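Kistbridge homewares open day, August

The car park at Kistbridge holds far fewer cars than the Busitz open day brings in, so I left mine on a verge and walked the last stretch behind a family with a wheelbarrow. I thought the wheelbarrow was optimistic. By 3 o'clock I had changed my mind.

Busitz makes and sells things for the kitchen, mostly the dull sort, and once a year it opens the warehouse doors and lets the public wander through with a paper map. The map has a legend. The legend refers to zones A to F, while the signs hanging from the ceiling are numbered, so everyone ends up in colanders sooner or later.

I started with lids. There is a whole aisle of lids without pots, and people were holding them up to the light as if buying melons. A man in front of me had brought a pan from home in a carrier bag and was trying each one in turn, with a clang, and then apologising to the shelf. He left with two.

The moulding room was the proper tour. You go in twelve at a time, put on a hairnet and stand behind a yellow line while a press called the Laizer thumps out washing-up bowls. Our guide told us it had made 1209 the day before, and 986 the day before that, and went quiet when somebody asked what had happened to the other 223. We moved on to handles.

Lunch was a cheese roll from a hatch, £3, and tea in a cup I was encouraged to buy.

The afternoon was given over to washing up, which I do at home for free. Dastirura, a drying rack firm sharing the hall, had laid out racks of every size, with bowls and basins to try beside them. I have strong feelings about racks. The wires are always too far apart for saucers and too close for anything you own — and a big bowl goes nowhere at all, it just leans. 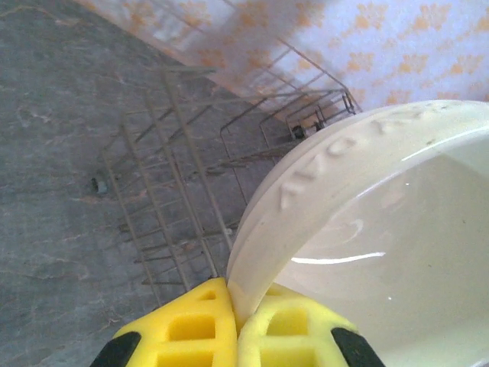 I liked the big white plastic bowl best, a glossy thing with a broad flat rim that has raised letters moulded into it, white on white, so you read them by tilting your head. I got as far as AVO before the curve beat me. A rim that wide is worth having when you are carrying a trifle across a room full of relatives.

A woman on the next bench disagreed and told me that wide rims were a nuisance, that she'd had one for years and it never once fitted in the cupboard with the others, and that what anybody needs is a bowl with a spout. I said a spout dribbles. She said mine might.

I came away with a colander, a lid that fits nothing so far and the cup. Doors open at ten, and if you want the lids, go to those before lunch. The wheelbarrow family were still loading when I left.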